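Plillerthorpe House Residents' Meeting
Minutes, July 5, 2018
Taken by Hiyori Yoshida

Present: Consuelo Quintero (chair), Isamu Nakajima, Minoru Sugawara, me. Emiko Oda joined us for item 3 and stayed to the end.

I said I'd do the minutes again as long as I could write them the way I talk, and everyone agreed, so no complaints please!

1. Last meeting's notes

Minoru wanted it put right that he did not offer to repaint the hallway. He offered to think about it. I've changed the wording and he's still thinking. Otherwise the notes were fine and Consuelo signed them.

2. Money

Isamu read out the balance, $1,249 in the house fund. The only thing to come out was $101 for the plumber, who fixed the drip under the upstairs sink and told us the tap next to it is going the same way. We talked for quite a while about whether to do that tap now or wait until October when the next round of dues comes in. Consuelo says now, Minoru says wait, I said I don't mind as long as it isn't my bathroom (it is my bathroom). We're doing it now. Isamu to call.

3. The shared room

This took up most of the evening, as I think we all knew it would. The shelf by the door has been a dumping ground since spring and Consuelo had brought everything off it in two grocery bags. We went through them item by item. Most of it had an owner in the room — the umbrella is Minoru's, the sunglasses and both library books are mine (sorry), and the single glove went in the trash after a short silence.

Emiko came in at this point with tea, which helped a lot.

Then we got on to the white table. Isamu would like it kept clear so people can sit down and write a letter or eat a sandwich without shifting a pile first. Emiko would like small everyday things to be allowed to live on it if they're standing up in something. Her point was that a thing in a cup takes up hardly any room and you can find it again, and a thing lying flat gets a newspaper on top of it within the day. She'd put her wooden paddle brush in the black mesh pen cup, handle down, and I have to say I was won over. It's a lovely brush, too, a warm orangey brown with those little rounded wooden pins, and standing up like that the pins don't get squashed against anything.

Minoru asked where the pens were supposed to go if the pen cup is a brush cup now. Fair question! Consuelo has a second cup at home and will bring it.

We agreed that cups are fine on the table, loose things are not, and anything loose goes back to its owner's door at the end of the day. Isamu asked for it to be noted that he'd have preferred no cups at all, so I'm noting it.
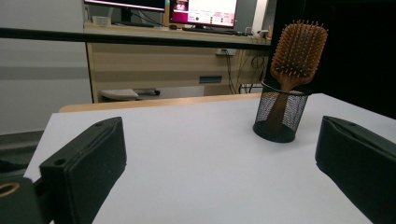
4. Kitchen cupboards

Much shorter. Everybody has a shelf, and everybody's things have crept onto everybody else's shelf. Consuelo will put new name labels up this week and we'll each sort our own by the next meeting. Spices stay shared. Minoru's big stockpot can go on top of the fridge, since it doesn't fit anywhere else and we all use it anyway.

Emiko asked if anyone had seen the lid to her blue casserole. No one had. Please look behind your own pans.

5. Quiet hours

Isamu suggested 11 at night for the washing machine and we all said yes before he'd finished. I'll write it on a card and tape it up in the laundry corner.

6. Anything else

Minoru has a cousin with a spare armchair, free if we pick it up. Opinions were split on whether the shared room can take another chair, and he's going to send around the measurements so we can argue about it properly next time.

The bulb on the back stairs is out again. Consuelo to replace.

Who's doing what

Isamu: call the plumber
Consuelo: second cup, cupboard labels, bulb
Minoru: armchair measurements, more thinking about the hallway
Emiko: nothing, she brought the tea
Me: laundry card, library books

Next meeting is in the shared room as usual, and it's Minoru's turn to bring something to eat.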